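Foro Cliltent – Hardware y reparación

¿Merece la pena desmontar una torre Dell vieja para aprovechar piezas?

alcantara57
¡Hola a todos! Me han dado una torre Dell de oficina por 30 euros y quiero vaciarla este fin de semana. Nunca he tocado un procesador y me hace una ilusión tremenda. ¿Por dónde empiezo? ¿Tumbo la caja o la dejo de pie?
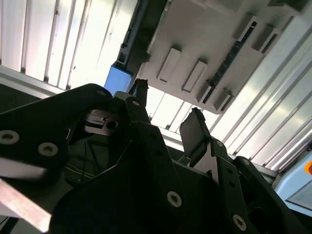 Respuestas de la comunidad

Turer
Túmbala siempre, con el lateral abierto hacia arriba, ¡se trabaja de maravilla! Yo saco antes el disco duro con su soporte azul y lo dejo aparte, a la izquierda de la torre. Luego toca el zócalo: levantas el retén metálico y el procesador sale solo – sin palanca y cogido por los bordes.

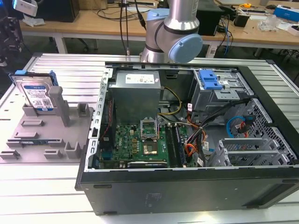 Antes de soltar los cables SATA hazles una foto, que el azul y el rojo luego bailan. La fuente déjala para el final y no la abras nunca por dentro. ¡Y guarda los tornillos por tamaños! Disfrútalo mucho, la primera torre no se olvida.

gundinville_107
yo vendí la memoria y poco más. pero como práctica genial!! desenchufa todo antes – parece obvio pero bueno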